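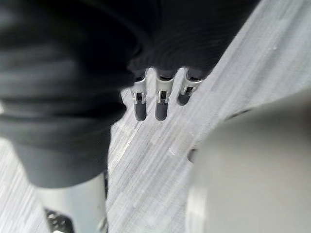
Pale Work Tables and Dark Fabric: Keeping a Shared Table Top Clean

Yatziri Valdovinos
Project report, Interior Materials II
Medrano Hall workroom

Background

The workroom in Medrano Hall got new table tops in November. The old ones were dark brown and had been sanded and oiled so many times that the corners were round. The new tops are the Skevetti finish in pale gray, with a streaky grain running through it. Most people in my section liked them right away. The room looked brighter and it was easier to find pins and needles.

After a few weeks there were complaints about lint and gray smudges. A lot of the work in the room is done with dark fabric, mainly fleece and jersey, and it stays on the tables for hours while people cut, pin and fold. My project looked at what dark fabric leaves on a pale table top, how visible it is, and which cleaning method removes it without making the surface look dull.

I did not compare the tables with other brands. The department had already bought them and was not going to change them, so the useful question was how to look after them.

Materials

I used one table by the windows and one by the inside wall. The fabrics were charcoal polyester fleece, black cotton jersey, navy cotton twill and an old gray wool blanket from the sample closet. All of them were used unwashed except the blanket.

For cleaning I tried a dry microfiber cloth, a damp cotton rag, a lint roller, a rubber squeegee, and Flustetitz surface spray with a paper towel. The spray was what the department already had under the sink.

Method

I marked each table into squares with low-tack tape. One fabric was laid on each square, rubbed back and forth under a flat book, left for 144 minutes and then lifted off. After that I looked at the square from standing height and again from sitting height, with the ceiling lights on and then with them off. I scored what I could see from 0 (nothing) to 4 (obvious from across the room). Then I cleaned the square and scored it again.

The 144 minutes is the length of our longest studio session with the break taken out. I wanted the time to match what happens on a normal day.

I also put a paper form on the door asking people to write down anything they noticed about the tables. It stayed up for the rest of the term and got 92 entries. Some of those were about the stools, which I left out of the results but passed along to the shop supervisor.

Results

Fleece was the worst for loose lint. It scored 4 on the wall table and 3 on the window table before cleaning. Jersey shed less but left small curls of thread along the cut edges. Twill left almost nothing. The wool blanket left short hairs that were hard to see one at a time but showed up as a haze when I sat down and looked across the table toward the window.

The grain helps more than I expected. Short fibers lying in the same direction as the streaks are hard to pick out, and fibers lying across them stand out. I repeated the fleece test with the fabric rubbed along the grain and then across it, and the scores were one point lower along the grain. I only did this on one table, so I would not put too much weight on it.

The lint roller picked up the most on the first pass but used a lot of sheets. The dry microfiber cloth worked nearly as well if it was shaken out over the trash between squares. When I forgot to shake it, it moved the lint from one square to the next. The squeegee was good on fleece and bad on everything else. The damp rag rolled the lint into little gray worms that stuck to the table edge.

The spray took off smudges that none of the dry methods touched. It also left streaks of its own if it was put on over lint. The best result came from a dry cloth first, then a light spray and a fresh paper towel, wiped with the grain.

Smudges

Smudges turned out to be a separate problem from lint. I had assumed they were dye. To check, I rubbed a white cotton pad on each fabric and only the navy twill left any color on it. The other marks came off with spray and looked the same as the marks people leave with their forearms. I think most of the gray areas are skin oil with lint stuck in it, which would also explain why they are heaviest along the front edge where people lean.

From the door form

The most common comment was that the tables show everything. Several people said they now clean up before leaving, which they did not do with the brown tables. Two asked for a darker cutting mat to go under light fabric, since white thread disappears on the pale surface. I had not thought about that and did not test it.

Cost

A year of lint roller refills for the room would come to $359 at the price the campus store charges. Microfiber cloths can be washed with the aprons, so the cost after the first pack is close to nothing.

Problems with the work

The scores are my own, and I knew which fabric had been on each square. A second person scoring without knowing would have been better. The window table also got different light depending on the hour - I tried to work in the late morning but could not always get the room.

Recommendations

Hang two microfiber cloths at the end of each table and wash them weekly. Wipe dry before using any spray. Wipe along the grain. Keep one lint roller for fleece projects only. Get one dark mat for the room and let people sign it out.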